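Home Shop Books Audio Journals About Cart

The Unfinished Morning: guided journal and audio set by Veerle Van Rooij 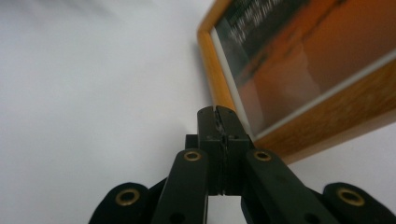

A wooden picture frame, set at a slant.

I've been stocking self-help titles at Van Beek for long enough to get a bit grumpy about them, so when I say I finished this one and went right back to page one, please take that as high praise! Veerle wrote it over two winters in Brarevbridge, and it started as a stack of letters to her sister, who had quit a job she was good at and couldn't say what she wanted next. You can still hear the letters in it. She rambles a little, she changes her mind in chapter four, and she never once tells you to get up at five.

The set is a hardcover journal and an audio course, sold together. The journal has 119 prompts, one to a page, with plenty of room to write (I have big loopy handwriting and I fit). Some take a minute. A few took me a whole week, especially the one where you write down every promise you've made to yourself and cross out the ones you only made because somebody was watching. I didn't love doing that one. I'm glad I did it.

The audio is 61 short talks, all read by Veerle herself in her kitchen in Wultidthorpe. I listened on the drive in. You can follow them in order next to the journal or just hop around, and I'd say hop around, at least at first. The talk on envy is my favorite, and the one about money made me pull over and call my brother.

What you get:
Hardcover journal, cream paper, lies flat when open
Audio course by download (the code is on a card inside the back cover)
A ribbon marker, sewn in
A fold-out sheet for planning one year, loose in the back pocket

A word on the paper, as I get asked. Gel pens are fine. Fountain pens are mostly fine, though my wettest nib did show through a bit. Markers, no.

The first printing was 2000 copies through Sivov, the small press that did her earlier book of walks, and we took a good pile of them. Those went faster than I expected. The second printing came in April and it's the same text apart from a couple of fixed typos and a slightly darker green on the cover. If you're matching a friend's copy, the greens won't match, sorry!

Who's it for? I'd give it to somebody between things: just out of school, just retired, just moved, or just plain stuck. If you want a strict program with goals and charts, you'll probably get annoyed with it by page ten, and I'd point you to our planners. There's some talk of prayer in the later talks, pretty light, and she says up front that you can skip it.

Gift wrap is free, just tick the box in the cart. If you'd like a note inside, type it in the order comments and I'll write it out by hand. Returns are fine as long as the journal hasn't been written in and the code card is still sealed.

Oh, and the audio files will play on anything, but download them at home on your wifi first. They're bigger than you'd think.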